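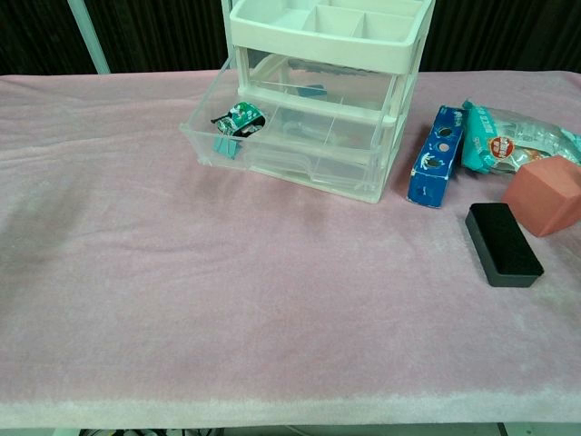

Drawers are the worst, according to Hatem Soliman, and if I took one thing home from my afternoon at Casance it should be that. A bowl will forgive you. A block of foam will forgive you almost anything. A clear plastic drawer on a fuzzy pink tablecloth will punish every lazy thing you do with your wrist, and then the robot learns the lazy thing and does it back to you forever.

I'd come in expecting to talk about the future of housework or something equally grand. We spent the first twenty minutes on drawers, and I had a great time.

"You pull it with one finger at home," Hatem told me, pulling an invisible one out of the air. "You don't think. You sort of hook it, and if it sticks you wiggle. Now try to do that when your finger is a gripper and you're feeling it through a handle. You don't feel the stick. You see it, a little late, and by then you've dragged the entire organizer across the cloth."

The job he was teaching that week was a plain one. Drawer comes open, snack wrapper goes in, drawer goes shut, and the other stuff on the table (the blue box, the black eraser, the pink foam block) stays where it is. He runs the robot through it by remote control, over and over, and each good run gets saved as something to learn from. The first version of the task had taken 619 of those. I asked if he'd done them all himself and he laughed for quite a while.

"No! Rhea did a lot. You can tell which ones are hers, too."

So naturally I went and asked Rhea Tolentino how you can tell. She was at the next desk eating an orange and had obviously been listening.

"I'm faster and he's neater," she said. "He goes up, over, down, like he's parking a car. I come in at a slant. And the policy picks up both, so some days it starts out as me and turns into him halfway through, and it drops the wrapper right where we disagree."

I wanted to know whether they'd ever tried settling it, picking one way and making everyone stick to it. They had. They wrote up a style sheet for Clenditz, their name for the whole tabletop project, and it said things like approach from the front, pause before you close, don't drag. Rhea thinks it helped. Hatem thinks it helped on the drawer and made everything else a bit stiff. They'd clearly had this conversation before and I just sat there and let them have it again.

"If every demo is perfect, it never sees a mistake," Hatem said. "So the first time it's a little off, it has no idea what a person would do. You want some runs where you miss the edge and come back for it. You want the recovery in there."

"You want some," said Rhea. "You don't want all of mine."

They let me have a go, and I was awful! The controls are two handles on arms, and whatever your hands do, the robot's hands do a beat behind. Picking up the foam block was easy enough, and I got pretty pleased with myself. Then I tried a crumpled wrapper. It's light, it's shiny, it's never the same shape twice, and when I finally pinched it and let go over the drawer, it stayed stuck to the fingertip. I shook my hand. The robot shook its hand too. Hatem said very kindly that they wouldn't be keeping that one.

We talked about the other way of doing it as well, where you skip the remote and take hold of the arm and walk it through the motion yourself. Casance did that for their early work on a machine called the Trovetix, and Hatem is still fond of it. "You feel the weight, you feel the stick, you get it right on the second try. But your own arm is in the way of everything, and you can't do both hands. For one arm and one simple motion I'd go back to it tomorrow."

Rhea wouldn't. She says her shoulders remember the Trovetix.

Speaking of shoulders, I asked how long a person can do this in a day. They swap every 2 hours, up to 4 if there's a deadline, and Rhea says you can see the tiredness in the data before you notice it in yourself. The pauses get longer. The drawer gets left a bit open. Once she went through a bad afternoon's runs and threw out everything after a certain point, and the point turned out to be lunch.

I had one last question, and it was the one my sister made me promise to ask: why not just write down the steps? Open, drop, close. How hard can it be?

Hatem didn't roll his eyes, which I appreciated. "We did write them. It worked with the drawer in one spot. Then you shift the organizer the width of your thumb, or somebody gives you a different wrapper, and you're writing it again. When I show it, I'm already adjusting without knowing I'm doing it. That's the part I can't write."

He tried anyway, for my benefit, on the back of a Zapata delivery slip. He got as far as step 8, with the gripper still on its way to the drawer, crossed out step 5, and handed me the slip. I have it on my fridge. Rhea had gone back to the controls by then, and when I left she was coming in at a slant.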